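Prollero 遥操作示教套件使用评测：双臂小件分拣

适用场景：双臂桌面工作站，遥控示教，采集抓取和开关抽屉的操作数据
使用时长：3个月
评测人：Lucyna Pietrzak

我们组做的是电气小件的整理，零件包括按钮开关、电容、接头之类，目标是让机器人自己拉开小抽屉柜，把散在桌上的东西放进去。之前一直用手拖着机械臂示教，单臂还行，双臂就很别扭，一个人的两只手要扶住两条臂，还要腾出手指去控制夹爪的开合。今年一月换成了Prollero的遥操作套件，到现在用了3个月，把感受写下来，给准备买的同行参考。

套件包含什么

主要是2个手持主控端、一个脚踏、一个接线盒和配套的录制软件。机械臂、夹爪和相机要自己准备。我们的双臂工作站是Kettani集成的，接线盒接上去当天下午就能动，标定又花了一个晚上。说明书里标定那一章写得不清楚，左右手的坐标方向有一处标反了，照着做会发现手往前推、臂往后退。后来问了客服才改过来。

上手难度

平移动作基本不用学，拿起来就会。难的是手腕旋转。主控端的转动范围比机械臂小，转到头要踩脚踏脱开，把手转回来再接上。新人最容易在这里出错，踩早了臂会停在半路，录出来的轨迹中间有一段停顿。同事Dean Bloxham练了两个下午才顺手，我自己差不多也是这样。

夹爪的开合由食指扳机控制，行程偏短。夹按钮开关这类大一点的零件没有问题，夹圆柱形的电容就要慢慢来，扣得太快容易把它挤跑。软件里可以调扳机曲线，我把前半段调缓以后好了很多，建议一开始就调。

拉抽屉的表现

抽屉是最能看出套件好坏的动作。夹爪要伸到抽屉面板前，对准，夹住，再沿直线往外拉。手稍微歪一点，抽屉就卡。软件里有一个“轴向锁定”，按住以后只允许沿一个方向运动，拉抽屉时很有用。缺点是按键在主控端侧面，位置太靠后，手小的人按着费力。

另一条臂这时可以停在桌面上方等着，两边互不影响。切换左右臂的控制没有明显延迟，两条臂同时动也跟得上。

视角和画面

软件可以同时显示固定相机和腕部相机。粗定位看固定相机，接近零件以后看腕部相机，看两个指垫之间有没有对准。电容和按钮离得近的时候，只看固定相机很难判断先夹哪个，得靠腕部画面。腕部画面的清晰度不算高，电容上印的字读不出来，好在判断位置和朝向够用了。
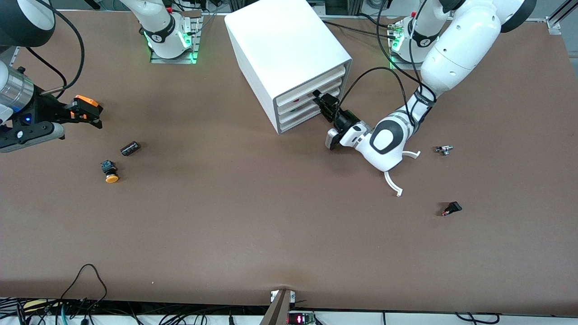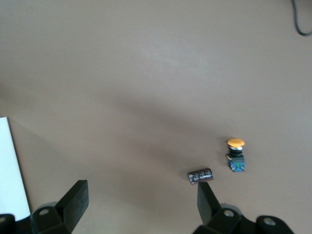

录制和数据管理

录制用脚踏开始和结束，每条示教自动存成一个文件，多路画面和关节数据的时间是对齐的。我们到目前为止存了2518条，软件没有丢过文件。回放可以逐帧看，也可以裁掉头尾，裁剪后保留原始文件，这点很好。

不满意的地方有2处。一是标签只能单选，一条示教里既有开抽屉又有抓取，就只能归到一类，我们只好另外用表格记。二是列表超过一千条以后滚动很慢，搜索也慢，最好按任务分文件夹存，不要全堆在一起。

和别家的对比

买之前还试用过Stastura的套件。它的主控端带力反馈，拉抽屉时能感觉到卡住，这一点比Prollero强。但是主控端要固定在桌上，占地方，价格也高出一截，而且试用的那个版本只能导出他们自己的格式。我们的训练代码不想为此重写，就没有选。

Fleltitz的手套方案也看过演示，灵活，但是对平行夹爪来说用不上那么多自由度，没有继续了解。

耐用性

主控端的外壳和扳机目前没有问题。脚踏的插头松过一次，重新插紧后用扎带固定住，之后没再出现。线比较硬，双臂工作站本来线就多，接线盒最好放在桌子下面，走线时留够长度，不然转身时会扯到。

适合谁买

做双臂、平行夹爪、桌面小件操作的，可以买。已经有机械臂和相机，只缺示教手段的，也合适。需要力反馈的，比如插接、拧紧这类装配任务，建议先看Stastura。只有一条臂而且任务简单的，直接手拖示教就够了，不必花这个钱。

软件升级目前免费，客服说多标签功能在做，没有给时间。等更新以后我再来补充。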